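About us
Reading time: 2 minutes
Last updated: August
Print this page | E-mail this page

Sellstead began with a shed in Ridgeway and far too many coloured bars. We cut them, paint them and send them out to schools, clubs and anyone else who likes building big things on the floor - and we still get excited when a fresh batch is ready to go!

Our main set is called Tiketance. It has 358 pieces, and the bars are the heart of it. Green ones and red ones come in the same square section, so you can lay them side by side, stack them or run them off at an angle and see what happens. Children usually start with a fence (there is always a fence) and move on to towers, bridges and things we can't put a name to.

We moved to our present workshop at Taltdale when the shed filled up. There's a proper paint room now, a long bench for checking edges, and a loading door that sticks in damp weather. Mixing the green took us ages. The first try looked like pea soup, the second was nearly black, and the one we use today is a good deep green that still looks cheerful next to the red.

We also lend sets out. At the moment 115 schools and groups borrow from us each year, usually for half a term, and every set is sorted again when it comes back. Bars go into open bins first, any old way up, greens and reds together, and get checked over before they are matched up into sets. 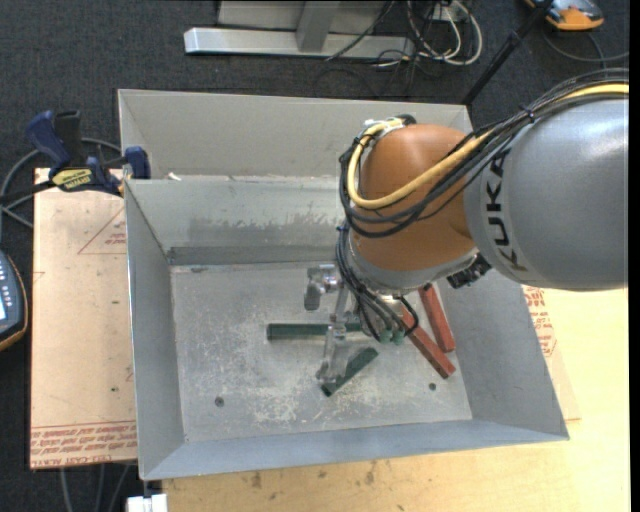

One school that borrows every spring wrote to say that their set had turned into a railway station, a vet's and a very long snake, all before lunch, and could they please keep it another 3 weeks? They could, of course.

If you'd like to borrow a set, or you've lost a bar down the back of a radiator and need a spare, drop us a line. Visitors are welcome at Taltdale in the mornings from ten - give the loading door a good shove.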